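The Robot Arm Subscription Is Priced Like a Gym, and I Have Feelings About It
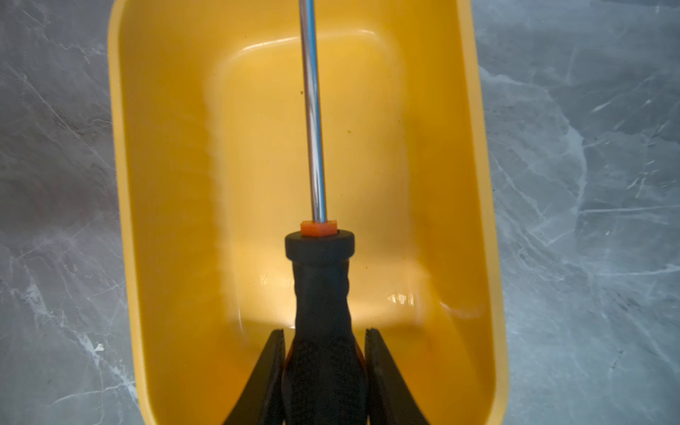

First, what you get for the money

I've been paying for the Skuro bench kit since January, and people keep asking me whether they should get one, so I'm putting it all in one place and then I'm going to stop talking about it at dinner.

Skuro is a small arm with a two-finger gripper and a little camera down at the wrist. You clamp it to a table. You show it a job by moving it through the job yourself, over and over, and the software (they call it Brino, it's a separate login, don't get me started) chews on what you showed it and tries to do the same thing without you. The kit costs nothing up front. You pay 65 dollars a month and you send it back when you're sick of it.

I run a repair bench. Lamps, fans, kitchen mixers, the odd sewing machine. My whole working day is reaching for a tool, using it for a few seconds, and putting it down somewhere stupid. So the job I picked for my arm was tool tray duty. Pick the screwdriver up out of the yellow tray, bring it over, put it back when I'm done. A kid could do it. My nephew did do it for one summer and wanted a raise.

And I love watching it! I want to say that early because I'm about to complain a lot. There is something very pleasing about those two black fingers coming in on either side of a fat rubber handle. I've had customers stand at the counter and forget what they came in for.

The part where I complain

My problem is with how the thing is sold. The Skuro site talks about it as a helper. "Your second pair of hands" is right there on the front page. Okay, well, for starters it's one hand. And a helper is somebody you can say a new thing to. If I swap my regular screwdriver for a stubby one, my arm has no opinion about that, it just goes where the long one would be. So I sit down and do another batch of demonstrations. The manual suggests 15 for a new object. I did that for the stubby and it was hopeless, so I did them again, slower, and it got better, and by then it was lunch.

That's training time, and it's my time, and it's nowhere in the 65 dollars.

I don't think the people at Skuro are crooks. I think they've priced the machine and forgotten to price the person sitting next to it. A gym does the same thing, come to think of it. The membership is cheap, and then you're the one who has to go.

Shiny things

If you do get one, learn from me on the subject of glare. My tray is glossy yellow plastic and my screwdriver has a chrome shaft, and I have a work light hanging right over both of them, because I'm over fifty and I'd like to see what I'm doing. The camera sees bright spots all over the place. I had a bad stretch where the arm would slow down over the tray and just sort of hover there, like me in front of the fridge.

I wrote to support. The answer I got, two days later, was to use a matte tray in a neutral color. Fine advice! Also I own this tray. I bought this tray because small black screws show up on it. I moved the lamp over instead and things calmed down, and I'd still like the manual to mention it someplace before the page on warranty.

Arvo thinks I'm wrong

Arvo Saarinen has the engraving shop two doors down from me and rents the same kit, and he and I have been having this argument since he got his. His view is that I picked a bad job for it. He has his arm moving blank tags from a stack to his machine, same tag, same stack, all afternoon, and he says it paid for itself the first week. He says handing me a screwdriver is a party trick and I should be ashamed to call it work.

He has a point, and I hate that. His tags never change. My bench changes every time the door opens. If you have one boring motion that you do all day long, I think you should go ahead and sign up and stop reading me. If your work looks like mine, though, the arm is always going to be a step behind you, and you'll spend your evenings catching it up.

Where I don't agree with him is that this makes it my fault. The website shows a workbench. It shows a guy at a workbench with a mixer in pieces! They knew who they were talking to.

What about the other one

Somebody always asks about Litavik, so, yes, I looked. You buy that one outright, and it's a nicer piece of metal, and the fingers open wider. I tried it at a friend's place for an afternoon. It was quicker to set up but it dropped things more than I could put up with, and when I asked about replacement finger pads I was told to email a distributor. With Skuro I wore through a set of pads and new ones came in the mail in three days, no charge. The ribbed bits near the tips are what do the holding, and they're the part you'll be replacing, so ask about that before you ask about anything else. I mean it. Ask what a set costs and how long it takes.

What I'd like them to do

I'd like a cheaper month for people who are still teaching the thing. Call it a learning rate, charge me half until it can do one job start to finish without me standing over it. They'd lose a little on me at the front, and they'd keep a lot of the folks who I suspect mail theirs back before spring.

I'd like one login.

I'd like the front page to say plainly that it does what you show it and you'll be doing a fair bit of showing. I would have signed up anyway. I'm the kind of person who signs up for this stuff. But I'd have cleared a weekend first and picked one screwdriver and stuck with it, which is where I've ended up, with the one with the little orange collar at the top of the handle. It's a good screwdriver. It wasn't my favorite before but it is now, it's the one the arm knows.

I'm keeping mine through summer. Arvo is getting a second one. If you're in the neighborhood and want to see it go before you spend anything, come by in the morning, I'm usually caught up by ten and I'll let you drive.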